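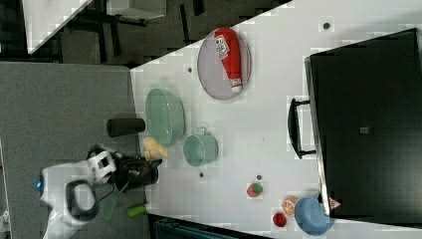

Gripper at the table edge, play-food and kitchen set laid out.

Guvance G2 Two-Finger Gripper, Black
Sold by Gamham
Price: $1,684, fingers and cable included
Stock: ships from our shelf
Page updated 2018-05-14

We sell this gripper and we like parts of it. We don't agree with everything printed on the box. The notes below come from our own bench, where we ran it against the Bakos parallel gripper we have carried since December. Same arm, same table, same toys.

What the maker claims
Guvance says the G2 picks "any household object" and will go 1,000 grasps before you need to look at the fingers. We don't know what household they had in mind. Ours has a ketchup bottle in it, and a bottle on its side on a tray is a rotten thing to pick up with two fingers. Come in square to the bottle and the G2 will usually hold it. Come in a little crooked and the bottle rolls toward whichever finger got there last.

What we got
We stopped at 982 grasps when one finger pad started to lift at the corner. That is close enough to the claim that we won't make a fuss, but please don't plan a long unattended run around the number on the box. A new pad set takes a small hex key and some patience.

Small round play food (fruit, citrus slices) was the best part of the test. The G2 closes evenly and doesn't squirt things out sideways the way the Bakos does at full speed. Bowls are a mixed bag. Either gripper can take a bowl by the rim if the rim is thin and the bowl stays put. With a light bowl tipped on its side we missed more than we hit, and we wouldn't believe a video that shows only the good tries.

Oven and cabinet handles: we were told this was a strong point. Pulling on a bar handle worked if the arm did the pulling and the gripper just hooked on. Squeezing harder made no difference we could measure. If handles are most of your work, the Bakos costs less and hooks just as well.

Cable routing
This is our main complaint. The supplied cable is too long for a short reach and too stiff to coil neatly, so you end up with a loop out over the work.

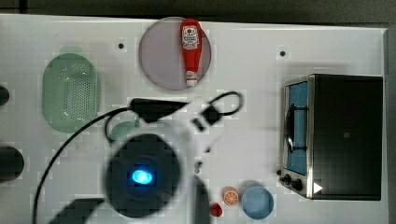
A loop like that is going to get into an overhead camera's view sooner or later, and if your software looks for dark shapes on a light table it may well find the cable first. Guvance suggests their clip kit. We tried it. The clips hold, but you still have the same length of cable and now it bulges somewhere else. Ask us for the short cable when you order; Geltel makes one that fits the plug and we have had no trouble with it so far. It is not covered by the Guvance warranty.

Camera placement
The sales sheet says one camera is plenty. We would budget for two. From straight overhead, the gripper body hides whatever it is about to grab, and that is the one moment you want to see. A second camera at an angle costs you some setup time and clears up most arguments over whether a grasp was good.

Controller
Works with the Gamham arm controller as shipped. The Guvance controller is sold separately and we can't find a good reason to buy it. The speed setting has 5 steps; the top two feel the same to us. 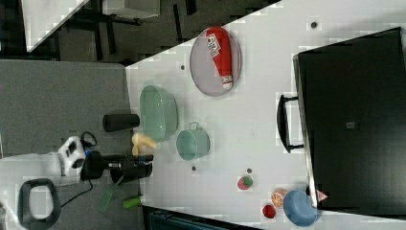
One buyer wrote to tell us we were being too hard on it. In their lab the bottle was never a problem once they slowed the last bit of the approach, and they thought the Bakos had looked better in our notes only because we already knew how to tune it. They did agree about the cable.

Fair point on the tuning. We slowed the approach and the bottle went better, though each pick took longer, and the sales sheet quotes its cycle time at full speed. Decide which of those you need.

In the box: gripper, two fingers with pads fitted, cable, mounting screws, printed quick start. No hex key.
Not in the box: spare pads, short cable, clip kit, controller.

Returns: unused grippers only, in the original foam. Used pads can't come back. If you want to try a G2 and a Bakos side by side first, ask for the bench loan form and tell us what you plan to pick up.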